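Gisell grasp planner gets a pose check

The new release of Gisell, our grasp planning package, adds a pose check between closing the fingers and starting the lift. Buppha Srisuk wrote it after too many simulated runs at Vavilthorpe went on to the place step with a badly seated object. The planner now compares the estimated pose with the planned one and replans if they differ by more than 5 degrees -- the limit can be changed in the config file. Cans held at a tilt are the main test case.
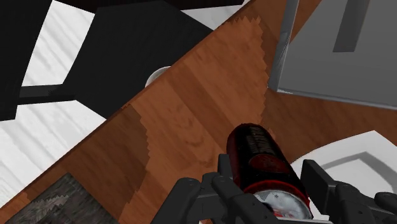 Cuson log viewer

Replay now opens at the first failed step.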